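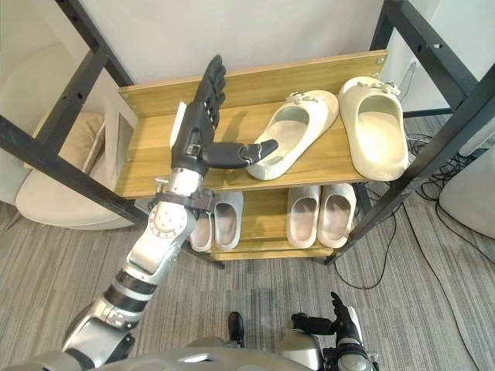

slipper rack by the armchair, cream ones up top

wulmont_jo
Got the slipper rack going in the lounge corner. Black metal frame, wood boards. Paid 60 for it at Berhe in August. Question – do you lot put slippers toes out or heels out?? Mine keep sliding about when people grab a pair in a hurry.

Jurkumard
Openings out. Always. You step straight in, no fiddling.

HTazi
Disagree, toes to the wall just looks messy. And guests cant tell whats a pair. Keep the good ones on the top shelf, plain ones underneath.
– Hanane Tazi

wulmont_jo
Hm ok. Tried moving it along the wall near the power points, more room to stand and swap shoes. Striped carpet tiles so you can line the legs up with a seam, handy.
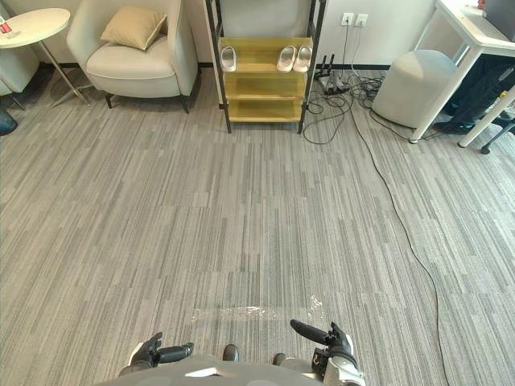
Only thing is the cords, dont want anyone hooking a foot. Might clip them up. Wall or chair, what would you do?

wakside40
Chair. You need somewhere to sit, my dad won't do it standing up

Jurkumard
wall!! and get rid of the charms on the slippers, they catch on everything

HTazi
Leave the charms alone, there nice. Chair for me too

wulmont_jo
Two for the chair then. Will shift it back tonight after 6ish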